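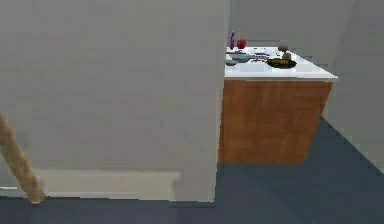
Kitchen room in the simulator, counter seen past the end of the wall.

Print this entry
E-mail this entry

January 23, 2019

Worked on the equipment list for the mobile base. Fiachra wants it before the end of the month, so that the order can go out in February. I write down what is decided and what is still open, please correct me where I remember wrongly.

The simulator room is now good enough to plan with. The counter has apple, bottle, cup, plate and the small things on the top, and the right end is free, so I can use that part for the placing tests. What matters for the purchase is the approach. The base has to come around the end of the grey wall before the arm can reach anything, and the pole leaning low on the left is a good test for the front sensor. A thin thing at a slope is exactly what our old scanner misses when it is mounted at one height only.

Base: two offers. Vusstead is cheaper but the delivery is 16 weeks, too late for us. Curov can deliver in 9 weeks and includes the charging dock. Arwel prefers Curov also because the spare wheels are the same as on our old cart. I agree with him.

Arm: we keep the one we have. Jomar measured the reach again and he thinks it will get to the back of the counter if the mounting plate is raised by 4 cm. The plate can be made in our own workshop. I have to give him the drawing.

Depth camera: Galen quoted 1743 euro with cable and bracket, tax not included. I asked for the price of two pieces and have no answer yet. In the simulator the white worktop comes out very bright and the small grey pieces on it are difficult for the detector. I don't know how much of this is the rendering. Before we pay for a second camera I would like to try the loan unit on a real white surface, with the blinds open and closed.

Floor: the simulated one is dark blue and like a carpet. Our test room has hard floor. Tomás asked if we should buy a piece of carpet for wheel slip tests. It is a small cost, I put it under consumables.

Not yet in the budget: second battery, transport box, insurance for the transport from Mac Carthaigh.

To do: drawing for Jomar, remind Galen, ask Aidan which cost code is for the carpet.

Print this entry
E-mail this entry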